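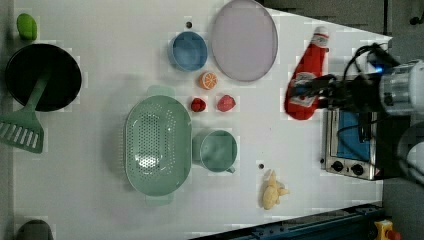
Toy food and kitchenware on a white tabletop.

Trinadness

Match records from the multiplayer mode of Odwood, a turn-based strategy game by Shearer. Release 2. Maintained by Sigita Raudsepp.

Summary

Trinadness holds 3,101 completed matches played by 331 accounts on community servers. Each match is stored as an ordered list of player orders plus a snapshot of the map state at the end of every turn. The records were converted from the game's own replay files with Tretel, a command-line converter kept in a separate repository. No video, audio or chat is included.

The set was put together for work on balance, opening theory and turn-time prediction. It has also been used to test replay viewers.

Contents

matches/ one compressed JSON file per match
maps/ terrain grids referenced by the matches
index.csv one row per match
accounts.csv one row per account, hashed identifier and region only
schema/ field definitions for matches, maps and orders
tools/ loader and validation script

Fields in index.csv

match_id: string, unique. Stable between releases.
map_id: string. Refers to a file in maps/.
patch: string. Game version as reported by the replay header.
players: integer. Seats filled by people at the start of the match. Computer-run factions are listed in the match file and are left out of this column.
turns: integer. Number of full turns played.
result: one of conquest, score, concession.
fog: boolean. True if fog of war was on.
timer: integer, seconds per turn. Zero means no timer.

Fields in a match file

header: repeats the index row and adds the random seed.
seats: list of factions with starting position and account hash. The hash is null for computer-run factions.
orders: list of orders. Each order has a turn, a seat, a type and a target. Types are defined in schema/orders.json.
states: list of end-of-turn snapshots. Unit positions use axial coordinates, with the origin at the center tile of the map.

Orders within a turn are in the order the server received them. Resolution order is different and depends on unit initiative. To rebuild a turn exactly, sort by initiative first and by arrival second. The loader does this if called with resolve=True.

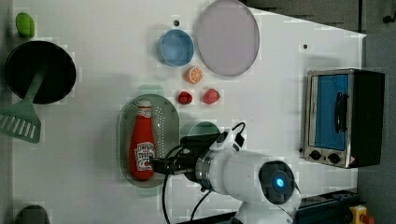 Loading

Python 3.10 or later is required. From the top directory:

python tools/validate.py
python tools/load.py --index index.csv --out matches.db

The first command checks every file against the schema and stops on the first error. The second writes a SQLite database with one table per record type. Loading the snapshots is slow and can be skipped with --no-states. The database can be opened while it is being written, but the seats table is filled last and joins against it will come back empty until the run ends.

Selection

Server operators submitted replay folders. A replay was kept if all of the following held:

- the match reached an end result and was not abandoned
- at least 10 turns were played
- the map was an unmodified map shipped with the game
- Tretel could read the file without skipping blocks

Practice matches against computer-run factions only were removed. Mixed matches were kept. Duplicates were found by comparing seed, map and the first turn of orders.

Known problems

Replays from before the November patch do not store trade route orders. The effect of a trade route is visible in the snapshots, but the order itself is missing from the list. Filter on the patch field if this matters.

The turn timer is recorded as set in the lobby. Hosts can extend a turn by hand, and the extension is not logged.

Concessions are recorded on the turn after the player conceded. This is how the game writes them and Tretel does not correct it.

A unit that is captured gets a new unit_id. Code that follows a unit through a match will lose it at that point. The old identifier is listed under previous_id for siege units only.

Long matches are underrepresented. The replay file is deleted by the server when the disk quota is reached, and large files go first.

Bias

Accounts are not evenly active. A small group of frequent players appears in a large share of the matches, and their preferred openings show up strongly in any count taken over the whole set. Split train and test data by account where possible. A split by match will leak playing style from one side to the other.

Most servers used ranked rules with fog on. Results should not be applied to open-map play without checking.

Privacy

Account names were replaced with salted hashes before the files were merged, and the salt was not kept. Faction names typed by players were dropped. Account holders can ask for removal by sending the match_id of any match they played. Removed matches are listed in schema/removed.txt by identifier only.

Changes in release 2

Added the fog and timer columns.
Map coordinates changed from offset to axial. Code written for the first release needs updating.
Fixed swapped seat numbers in matches where a player rejoined.
Removed matches on the desert map that used the faulty start positions.

License

Match records and documentation: CC BY 4.0. Scripts in tools/: MIT. Game names, unit names and map names belong to Shearer.

Reporting errors

Open an issue with the match_id, the turn and the output of validate.py. Issues are read on Monday. Problems with replay conversion belong in the Tretel tracker.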